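Section 3: Your first care wash

The Plotar is set up, level and plumbed in, so now comes the fun part! This section takes you through a first wash with real clothes in the drum. If you haven't run the empty rinse in Section 2 yet, go back and do that first. It clears out any dust left over from the factory, and you don't want that on your favorite shirt.

Before you start

Check that the tap is fully open and the drain hose is clipped in place. Have your Humis liquid or any other low-suds detergent ready. Powder works too, but it goes in the left drawer only.

Sorting and loading

1. Empty all pockets. Coins and hairpins can scratch the drum.

2. Sort by color, then by weight. Heavy cottons and denim wash beautifully together, and they come out far less creased when thin shirts aren't wrapped around them.

3. Spread each heavy item flat before it goes in. Close the buttons, fold the collar down and look along the seams for loose threads. A bed is perfect for this — you get the whole garment in view at once, and stains you would miss in a basket show up right away.

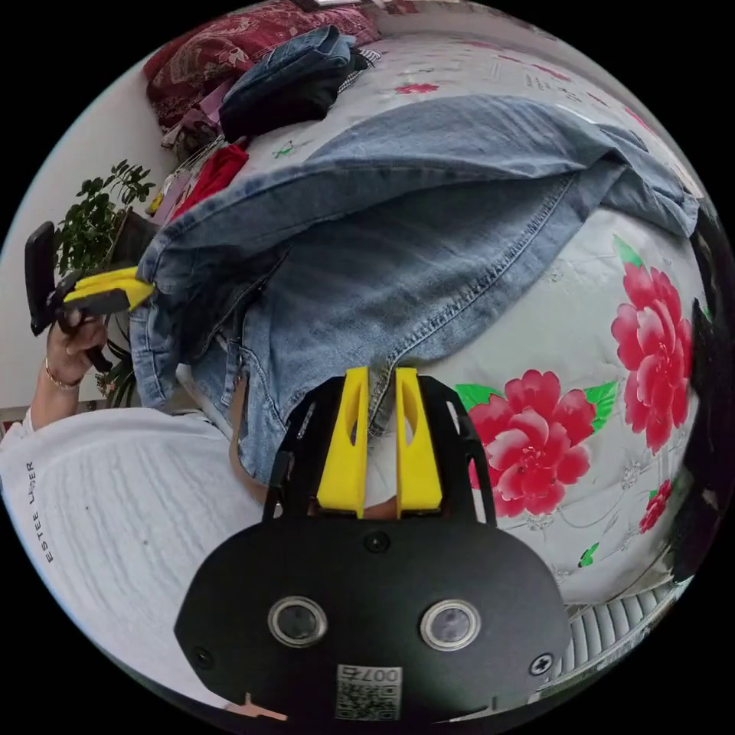

Fig. 3. Denim jacket spread on a bed.

4. Turn dark denim inside out. Lighter, well-worn denim can go in either way.

5. Load the drum loosely. You should be able to slide your hand in above the clothes.

CAUTION: Never push clothes down to make the door close. If the door won't latch with light pressure, take something out.

Choosing a program

6. Turn the dial to Heavy Care. The display shows 81, the program time in minutes.

7. Press Spin until you reach the speed you want. Medium is a great choice for jackets and jeans.

8. Press Start and hold for 2 seconds. The door locks with a click and the drum begins to turn slowly while the machine weighs the load.

Note: The time can jump up or down in the first few minutes. Small loads often finish early — a nice surprise!

When the wash is done

9. Wait for the lock light to go out, then open the door.

10. Shake out each item, pull the seams straight and hang it up by the hem or on a wide hanger.

11. Leave the door and drawer open so the inside can dry.

CAUTION: If you see water behind the glass, do not force the door. Run Drain and wait for the lock light to go out.

For stains, wool and anything with a lining, see Section 4.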